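Category: Worktops and Surfaces > Care and Set-up

4. First clean and sealing of a stone-topped table

Read this section before the table is used for the first time. It applies to the Harkow 958 and the Harkow 1669. The Bikik side table has a factory finish and must not be sealed.

4.1 Preparing the top

1. Check that the table is level in both directions.
2. Wipe the top with a soft cloth and clean water.
3. Add one capful of neutral cleaner to a bucket of warm water and wipe again, working from the back to the front.
4. Rinse twice and dry with a fresh cloth.
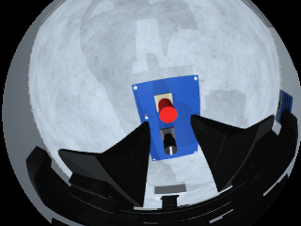 Leave the stone overnight before sealing. Pale stone often dries unevenly, and a patch that still looks dull in the morning needs more time.

CAUTION: Do not use vinegar, lemon juice or bathroom descaler. Acid marks cannot be wiped off.

4.2 Applying the sealer

1. Open a window and put on gloves.
2. Shake the bottle of Tirnero 1001 well.
3. Test a small area near a corner — wait until it is dry before going on.
4. Spread a thin coat with a lint-free pad.
5. After 15 minutes, buff off whatever has not soaked in.

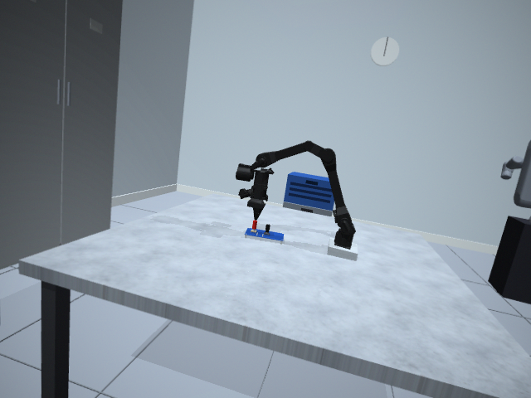
A second coat can go on the same day. Keep drinks and hot dishes off the top until the following morning.

NOTE: Sealer slows staining but does not stop it. Blot oil and coffee at once — do not rub.

Section revised in July by Mieke De Graaf. Product queries: Ching-wen Hung, Cheng Surfaces.

Related guides
Levelling the legs
Removing oil stains from stone
Repairing small chips
Moving a heavy table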